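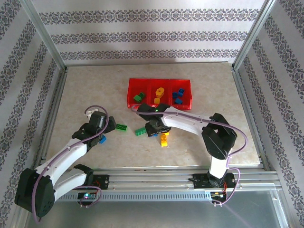

Eleven years I've been packing parts kits at Brimden, and until July the only machine on our bench was the label printer. Now we have the arms, and I've grown rather fond of them – my sister says I talk about them like nephews! They practice on toy bricks, sorting by color into a red tray with three compartments, and I'm the one who puts the bricks out for them.

Hòa Quan, who has the bench next to mine, worried for weeks about her hours. She still packs, but half her shift goes to checking what the arms do, and her wrists hurt less (mine too, I must say). I do miss the chatter, though – twelve of us used to sort side by side.

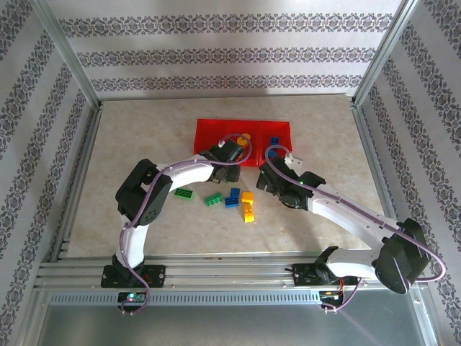 What I'd ask the managers

Please keep teaching us, and not only the younger ones. I had 50 minutes of training and would happily sit through more.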